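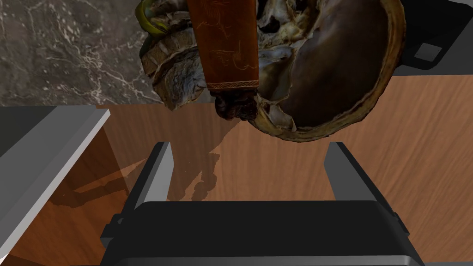

公共厨房十一月起调整开放安排

首页 小区通讯 往期 活动 联系我们
搜索 请输入关键词

最后更新：2019年10月28日

Jundlow 小区的公共厨房从下月起改为每周开放4天，周末照常。五月试行的晚间时段保留，结束时间提前到九点，最后半小时留给大家收拾台面和倒垃圾。

预约仍在门厅的登记本上填写，每户每周最多3次，每次不超过两小时。临时取消请提前划掉名字，方便后面的人补上。连续两次没来也没划掉的，当月不再接受预约。

烤箱已由 Purmont 维修部换过门封条和温控，费用1470元，从公共维修金里支出，单据贴在布告栏左侧。换完以后升温比原来快，烤面包的住户请把预热时间缩短一些，头几次最好守着看。旧烤盘变形的已经处理掉，新烤盘放在水槽下面的柜子里，用完擦干再放回去。

冰箱每月底清理一次。没有写门牌号和日期的食物一律扔掉，写了日期但超过一周的也扔。调料架上的公用盐和油用完后，请在登记本最后一页记一笔。

下月的包饺子活动改在 Costa 楼一层，面粉和馅料由小区准备，擀面杖不够，家里有的请带一根。名额60人，报满为止，带孩子的住户报名时写明人数。Dosance 楼的住户从东门进，西门那几天在修台阶。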